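Tejidos de punto sobre tatami: notas de un repaso de julio

Dedico una parte de julio a revisar los textiles de la habitación del tatami, la única de la casa sin muebles altos y con sitio para extender piezas en el suelo.

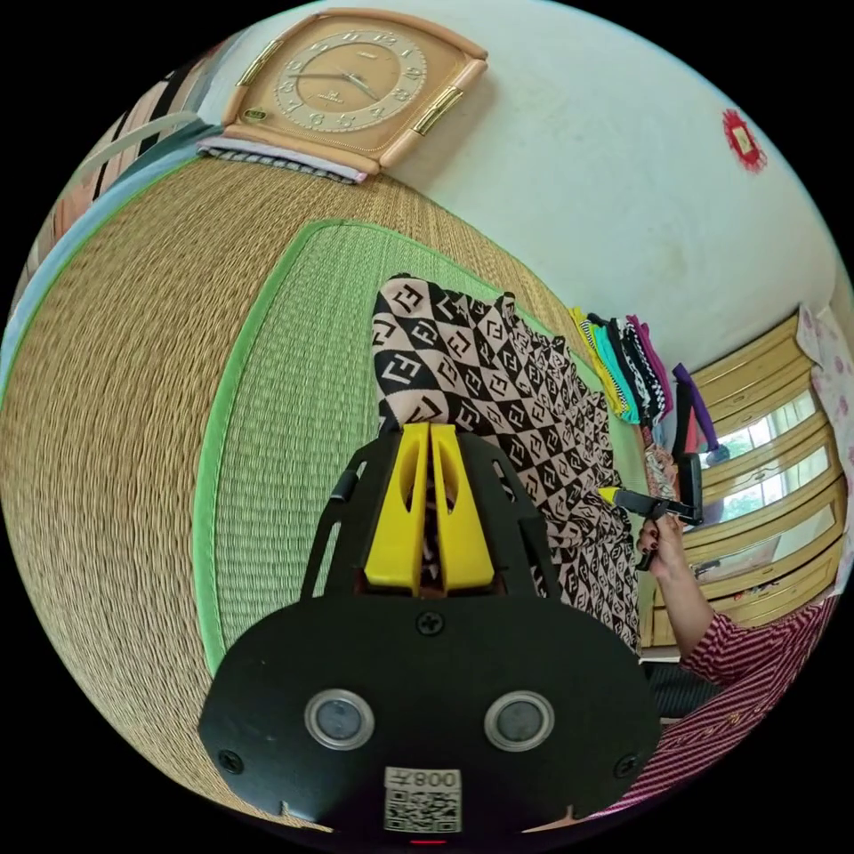 Punto en negro y beige sobre la esterilla verde claro, antes de doblar.

El punto es el tejido que peor se dobla. La malla cede en las dos direcciones y cualquier tirón desigual se traslada al borde. Con un dibujo de damero el defecto se ve enseguida: las filas de cuadros dejan de ser paralelas al canto y la pieza doblada queda en rombo. En un liso pasaría desapercibido.

El procedimiento que sigo es este. Extender sin estirar, con la palma y desde el centro hacia fuera. Dejar reposar 14 minutos. Alinear una fila de cuadros con el ribete de la esterilla, que hace de regla. Doblar en tercios a lo largo y después por la mitad. No uso plancha. El vapor relaja la malla, pero en un jacquard de dos colores las bastas del revés se asientan de forma distinta que el derecho y aparecen ondas que antes no estaban.

Sobre el soporte: trabajo encima de una esterilla pequeña colocada sobre el tatami. La paja trenzada del tatami es firme, aunque engancha el hilo si se arrastra la pieza. La esterilla pequeña se levanta, se sacude y se vuelve a poner. La compré en Drodico y el ribete verde sigue sin deshilacharse tras dos veranos. La primera que tuve, de Barrios, se abrió por una esquina el primer año.

Almacenaje. Las piezas de punto van en horizontal, nunca colgadas. Uso cajas Tandel de tamaño medio, con un máximo de 6 piezas por caja. Con más carga, la de abajo sale con el pliegue marcado. Entre capa y capa, papel sin ácido. La báscula de cocina da 1550 gramos para una caja completa — dato útil si la balda es de las finas.

Las mantas y fundas de rayas siguen otro criterio. Son de tejido plano, admiten el doblado en cuatro y soportan peso encima, de modo que ocupan la base del armario. Las rayas ayudan: si coinciden en el canto, el doblez está recto.

Para el registro uso Hivum, una hoja de inventario bastante espartana. Cada entrada lleva composición, fecha de último lavado y caja. Ahora mismo hay 116 entradas, contando toallas. El campo de composición es el más pesado de rellenar, sobre todo en piezas sin etiqueta. En esos casos escribo «punto, sin determinar» y sigo.

Pendiente para la próxima sesión: cambiar las bolsitas de cedro, lijar las que aún huelen algo y medir la balda superior. Sospecho que no admite dos cajas en fondo.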